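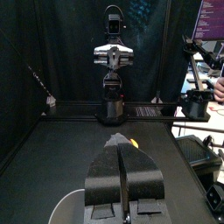
Section 4: Installing the Pudevar title and caption pack

Filed under: Help > Plugins and Effects > Set-up guides

Last updated: 17 Jul 2022

This section covers putting the Pudevar pack into the Prurnard editor, turning it on, and setting up your first caption track. It assumes Prurnard is already installed and that you can open a project and play it back. If you can't, go back to Section 2.

The pack has 19 title styles and 16 caption styles. They share one installer and one licence key, so you only need to go through these steps once on each computer.

4.1 Before you start

Check the following.

- Your copy of Prurnard is the standard or studio edition. The free edition will open projects that use the pack, but it shows the captions as plain white text.
- You have at least 339 MB free on the drive where Prurnard is installed. The installer doesn't check this properly and will stop halfway if the drive fills up.
- You have your licence key. It is in the email sent when you bought the pack, under the order number.
- Your projects are saved and backed up somewhere other than the drive you're working on.

CAUTION: If you have an earlier test version of Pudevar, remove it first (see 4.7). With both versions in place, Prurnard loads whichever one it finds first, and titles made in the newer version may come up blank.

4.2 Installing the pack

1. Close Prurnard. On a Mac, make sure you quit the program fully. Closing the project window leaves it running.

2. Open the folder where you saved the download and double-click the installer.

3. Read the licence terms and choose Accept.

4. Choose who can use the pack. "This user only" puts the files in your own library folder. "All users" puts them in the shared folder and asks for an administrator password.

5. Leave the install location as it is unless you keep your plugins on a second drive. If you do change it, write down the path. You'll need it in step 4 of 4.3.

6. Click Install and wait for the finished message. The bar often sits near the end for a minute or two while the fonts are copied over.

7. Click Close, then restart the computer.

Note: The restart is only needed the first time. Updates to the pack can be used as soon as you reopen Prurnard.

Note: Some virus checkers hold up the font files. If yours asks, allow the installer to finish. If you've already said no, run the installer again and choose Repair.

4.3 Turning the pack on

1. Open Prurnard. Don't open a project yet.

2. Go to Settings, then Plugins, then Manage.

3. Look for Pudevar in the list. The entries are in alphabetical order by maker, and the maker is listed as Mendonça, so it will be under M.

4. If it isn't there, click Add Folder and point to the path you wrote down during installation. Click Scan.

5. Tick the box beside the name.

6. Paste in your licence key and click Register. The key is not case sensitive, but it must include the hyphens.

7. Close the settings window and open a project. A new group called Pudevar appears in the Titles browser, below the built-in titles.

If the computer you edit on isn't connected to the internet, choose Register Offline in step 6. Prurnard saves a small request file. Take that file to a connected computer, upload it on your account page, and bring back the reply file. Request files expire, so try to do both halves on the same day.

4.4 Setting the project defaults

Set these before you add any titles. Changing them later won't move titles you have already placed.

1. Open Project Settings and choose the Titles tab.

2. Set Safe Area to match where the video will be shown. Use Broadcast for television, Web for most online video, and Vertical for phones.

3. Set Base Colour. Every style in the pack picks up this colour for its bars, boxes and underlines. You can still change the colour of a single title afterward.

4. Set Base Font. The pack comes with its own font, Irnura, and all the spacing has been worked out for it. Other fonts will work, but wide ones can run past the ends of the box.

5. Set Animation to Full, Simple or Off. Simple keeps the fades and drops the slides and bounces.

6. Click Save as Default if you want new projects to start this way.

CAUTION: Save as Default replaces the defaults for all new projects on this computer, including other people's if you installed for all users.

4.5 Adding a title

1. Move the playhead to where the title should begin.

2. Drag a style from the Titles browser to the track above your video. You can also select the style and press T.

3. Double-click the title in the timeline. The text panel opens on the right.

4. Type your text. Most lower-third styles have two lines. For an interview you might put Clyde Dvorak on the first line and Head Coach on the second. Leave the second line blank and the box closes up by itself.

5. Drag the end of the title to set how long it stays up. The animation at each end keeps its own speed – only the middle part stretches.

6. Play it through once at full quality. Titles look soft in draft playback, and it's easy to start fixing something that isn't wrong.

Note: Accented letters are supported in all styles. If one shows up as an empty square, check that the style is using Irnura or another font that includes that letter.

4.6 Making a caption track

Captions live on their own track and are handled separately from titles.

1. Choose Track, then Add Caption Track.

2. Pick a language. This only sets the label and the spelling checker. It doesn't translate anything.

3. To type captions yourself, play the video and press C at the start of each line. To bring in a finished file, choose Import Captions and select it. The pack reads the usual caption file types and plain text with time codes.

4. Select the whole track and choose a caption style. The style applies to every caption at once.

5. Check the line lengths. Any caption that is too long for the safe area gets an orange flag in the track. Click the flag and choose Split, or shorten the wording.

6. If there is more than one speaker, open the Speakers panel and add their names. You can give each speaker a colour. Where two speakers share a last name, such as Ezekiel Kowalczyk and Demetrius Kowalczyk, type the full name in the Label box. The panel fills in the last name only, and both will come out the same.

7. Save the project before exporting.

A caption track can hold up to 3000 captions. For anything longer, start a second caption track at a natural break and give it the same language. The two are joined on export.

CAUTION: Importing a caption file replaces everything on the selected track. Undo will bring the old captions back, but only until you close the project.

4.7 Removing an earlier version

1. Close Prurnard.

2. Run the old version's installer and choose Remove. If you no longer have it, use the Remove tool in the Prurnard program folder.

3. When asked about saved presets, choose Keep. The new version can read them.

4. Delete the folder called Pudevar Test if it's still in your library folder.

5. Restart, then go to 4.2.

4.8 Common problems

Titles have a watermark across them.
The pack is running in trial mode. Register it as in 4.3. Titles you've already placed will clear the next time the project is opened.

Playback stutters when a title comes up.
Set Animation to Simple, or right-click the title and choose Pre-render. Pre-rendered titles have a green line above them. Editing the text removes the pre-render and you'll have to do it again.

Captions are out of step with the sound.
The caption file was made at a different frame rate. Select the track, choose Retime, and enter the original rate. If they're late by the same amount all the way through, use Shift instead.

Colours look different in the exported file.
Check that the project and the export are set to the same colour space. This isn't caused by the pack, but it tends to show up first in flat areas such as title boxes.

The pack disappears after a Prurnard update.
Go to Settings, Plugins, Manage and click Scan. Your key is remembered. An update planned for August will run the scan by itself.

If none of this helps, choose Help, then Save Report, and attach the file to your support request along with the version number from the About window. Please don't send the project itself unless we ask for it.

Section 5 covers exporting with captions built in or as a separate file.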